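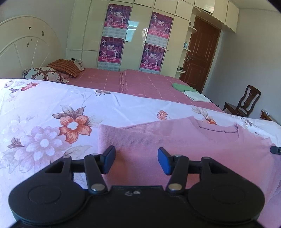 Words by Berenice Beltrán, for the team at Fuentealba
Page last refreshed April 1, 2019

About Fuentealba

G'day, and thanks for wandering over to this part of the site. Most people come to us for the racing previews or the weekly footy tipping notes and never click on the "About us" link, so we're chuffed that you did. Put the kettle on, because I've been told I go on a bit.

Fuentealba is a small publisher of betting news and plain-English guides for Australian punters. We don't take bets, we don't hold anyone's money and we don't sell tips. What we do is read the fine print on wagering products, follow what the state regulators are up to, and write it all up so that a person can understand it over breakfast.

The whole thing began as an email newsletter that Nicanor Olivares sent to 19 mates from his old office tipping comp. Nicanor had spent 11 years on the phones at a bookmaker, settling disputes over dead heats and late scratchings, and he'd noticed that the same handful of questions came up every Saturday arvo (what happens to my multi if a leg is abandoned, why has my dividend been cut, that sort of thing). He started answering them in writing, his mates forwarded the emails on to their brothers-in-law, and by August of that first year he needed a proper website and somebody who could spell. That's where I came in!

There are five of us now. Nicanor still looks after the racing pages and has strong feelings about wet tracks. Tadeo Pereyra covers football of every code, and keeps Kolter, our odds comparison table, ticking over through the long season. Yakubu Onuoha joined us from a community legal centre and handles licensing, advertising rules and anything with the word "amendment" in it. Estela Bravo runs the reader inbox and writes our safer gambling section – if you've ever had a long and kindly reply from us, it was almost certainly hers. I edit the lot and make the tea.

We've published more than 200 guides so far, from how each-way betting works to what a point of consumption tax is, and we go back over the older ones whenever the rules shift. If you spot something out of date, please tell us. Corrections go at the top of the article with the date they were made.

A word on how we pay the bills. We earn a fee from some of the bookmakers listed in Kolter when a reader opens an account, and those listings are marked. Bookmakers don't see our reviews before they go up, and the two staff members who deal with advertisers, Tadeo and I, don't score the reviews.

We'd also like you to look after yourself. Set a limit before you start, and if the punt has stopped being fun, have a chat with your GP or a free gambling support service in your state. Estela keeps an up-to-date list of contacts in her section, along with steps for closing or pausing an account.

Our writing is for readers aged 18 and over. For everything else – story ideas, grumbles, a query about your quaddie – use the contact form and one of us will write back, usually within 2 working days, or a touch longer during the spring carnival.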